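Sorting and Folding Donated Baby Clothes for the Sellodby Room
Project report, Textiles and Home Studies, Beaudoin College, Brandummont

1. What the project was

The Sellodby Room lends out baby clothes. Families in Brandummont borrow a bundle in one size, keep it until the baby has outgrown it, and bring it back for the next size up. The clothes are donated, mostly in trash bags and supermarket bags, and before this project they went onto the shelves in more or less the order they came out of the bag.

Our group was asked to work out a way of sorting, folding and storing the clothes so that a bundle could be put together without pulling everything off the shelves. We had 11 weeks, one session a week on Tuesday afternoons, plus the time we spent writing up. We did not do any of the washing. Clothes are washed before they reach the room, and they go back to the laundry when a bundle is returned.

The report covers how the clothes were sorted, the folds we tried, the layered and quilted pieces that gave us the most trouble, the labels, and what we found when we timed the bundles.

2. The starting point

At the first session we took everything off the shelves and went through it. The total was 561 garments, not including socks, which we left in their basket. Hats and bibs were included.

The shelves are deep and were meant for books. Clothes at the back had been pushed there by clothes at the front, and several of the pieces at the back were sizes that had been marked as out of stock on the wall chart. There were piles by type (all the pants together, all the sweaters together), but the sizes were mixed inside each pile. Anyone making up a bundle in one size had to go through every pile.

We asked the people who run the room what took the longest. They said three things: finding the size label inside the neck, refolding whatever they had opened to find it, and deciding what to do with outfits that come in more than one piece. We used these as the headings for our work.

3. Sorting by size

Size labels on baby clothes do not agree with each other. Some go by age in months, some by the length of the baby, some by weight, and older hand-knitted things have no label. Two pairs of pants marked for the same age can differ by the width of a hand when laid one over the other.

We decided to ignore the printed label for storage and go by measurement. For each type of garment we drew an outline on brown paper, one for each of our sizes, and laid the garment on top. The garment goes in the smallest size whose outline it covers. We used four sizes: newborn, small, medium and large. At first we had two more, but the difference between neighboring outlines was so small that two people in the group would put the same shirt in different sizes. With four this happened much less.

The outlines are measured from the shoulder seam to the crotch for one-piece suits, from the waist to the cuff for pants, and across the chest for jackets and tops. Ribbed cuffs are folded out flat first. Elastic waists are laid down unstretched.

Garments with feet were the exception. A footed suit that is too short cannot be worn at all, while a footless one that is short can be worn for another few weeks. We moved all footed suits down one size if they were on the line.

4. Folding

We tried three folds.

The flat fold is the ordinary one: sleeves in, sides in, bottom up to the neck. It is quick and everyone already knows it. The trouble is that flat-folded clothes have to be stacked, and a stack has to be lifted to get at the one underneath.

The roll takes up the least space for thin cotton. It came undone when the clothes were handled, and rolled clothes all look alike from the end.

The upright fold starts like the flat fold, but the piece is folded in thirds at the end so that it stands on its edge. A row of these in a shallow box can be looked through with one finger, like cards in a file. It takes longer to learn. The first dozen or so that each of us made fell over.

We chose the upright fold for everything except thick items. The folding order we wrote up for the room is:

Close the fasteners, all of them, or at least the top and bottom one.
Lay the garment face down on the table and smooth it from the middle outward.
Bring the sleeves straight across the back.
Fold each side in so that the edges meet in the middle.
Fold the bottom up, leaving a small gap below the neck.
Fold in thirds and stand it in the box with the smooth edge up.

Leaving the gap below the neck is what makes the fold stay. If the bottom edge is brought all the way up, the bulk of the collar pushes it open again.

For pants we lay one leg on the other, tuck in the point at the seat, and fold from the cuff toward the waist.

5. Table and light

We did the folding on a table and did not use laps or the floor. At the second session we tried with a towel spread over the table, thinking it would stop thin cotton from slipping. It did, but it also gripped the fabric so that sleeves twisted when we slid them across, and small snaps caught in the loops. We took the towel off again.

The bare tabletop was better for nearly everything. Pale clothes are harder to see against a light surface, mainly the edges of white linings, and we learned to feel for the seam instead of looking for it. The room's ceiling lights give a flat light and by four o'clock in winter there is not much from the window. A desk lamp placed to one side made stains and worn patches easier to spot.

6. Quilted and layered pieces

This section is longer than the others as it took up the most time.

Quilted fabric has a layer of padding between two layers of cloth, held by lines of stitching. On baby clothes the stitching is often a diamond grid, and the front is often printed. The padding means that the cloth does not want to lie flat. A quilted panel that has been folded once springs back, and a corner will stick out over the table when everything else has been laid down. If it is pressed hard to make it stay, the padding creases along the fold and the crease is still there when the piece is opened.

Layered outfits have a similar problem for a different reason. When there is a quilted part on top of a thinner part, the thinner part slides. By the time the sleeves have been found, the inside layer has bunched up somewhere in the middle. With yellow and white pieces, where the inside and the outside are close in color, we often picked up one layer believing that we had both.

We tried the following.

Folding along the stitching. In a diamond grid the lines run diagonally, so a straight fold crosses them. Crossing them where the diamonds meet gives a thinner fold than crossing through the middle of the padding. This helped a little. It is slow, and we would not ask anyone to do it for a whole box.

Shaking out first. Holding the piece at the shoulders and giving it one shake lets the layers drop into place. This worked well if the fasteners were closed and badly if they were open.

Pinching the edge. To find out how many layers there are at a given place, take the edge between finger and thumb and rub. Two layers of thin cotton slide over each other, while a quilted panel moves as one piece. We began doing this before every fold and it cut down on the times we had to open something again.

One fold only. In the end we gave up on the upright fold for quilted pieces. They are folded once across the middle, with nothing tucked, and laid flat in a separate box. The box fills quickly, but the pieces come out in a state to be lent.

Patterned quilted pieces are placed with the printed side out. This was not planned. At one session we had put several in plain side up and then could not find a flowered jacket we had handled an hour before.

7. Outfits with more than one part

We tested three ways to keep sets together: a rubber band, a paper bag, and folding the small part inside the large one. Rubber bands left marks. Paper bags hid what was in them. Folding one inside the other was the best, provided the label says that it is a set. Without the label, the inner part was left behind in the bundle when the outer part was taken out, and came back from the laundry on its own.

8. Labels

Each box has a card on the front with the type and the size. We bought Pramlow card holders, the clip-on sort, which fit the rim of the boxes and can be moved. We wrote the cards by hand in thick pen. Printed cards looked better but had to be remade each time a box changed, and the room has no printer.

We did not label individual garments. It was suggested, and we made a few cloth tags, but sewing them in took several minutes each and some parents would rather not have an extra tag at the neck.

9. Results

We timed the making up of a bundle before and after. A standard bundle contains shirts, pants, one-piece suits, a jacket and a hat. Before the project, the search for the right size was the slowest part, and most piles were disturbed. Afterward a bundle in one size could be taken from one shelf, and the refolding afterward was limited to the pieces that had been opened to check for stains.

Not everything was kept. More than 100 garments were set aside, mostly for perished elastic, missing snaps or stains that had been washed in. Those that could be mended went into a mending bag, and we repaired part of it in the last two sessions. The rest of the bag is still there.

The boxes for newborn size are too full and those for large are half empty. Large clothes get worn out by babies who crawl, and fewer of them are donated. The wall chart now shows this, and the room has asked donors for larger sizes.

10. What we would do differently

We would measure the shelves before choosing boxes. Ours are slightly too tall for the lowest shelf and have to be tilted to get them out.

We would start with the thick clothes. We left them until the fifth session and by then had filled the best shelf with thin ones, so the quilted box ended up on the top shelf, where it is awkward to lift down.

We would also practice on layered pieces as a group, at one table, before splitting up. Each of us had found a slightly different way of holding the edge and smoothing out the layers, and the folded pieces in the first box were all different widths. For the written instructions we went back to one yellow and white piece with a flowered quilted panel and worked through it slowly, starting from a crumpled heap and taking hold of one edge first. 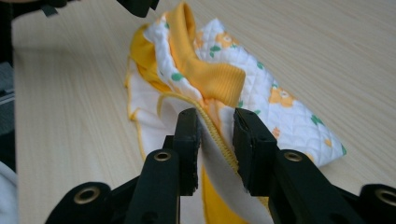
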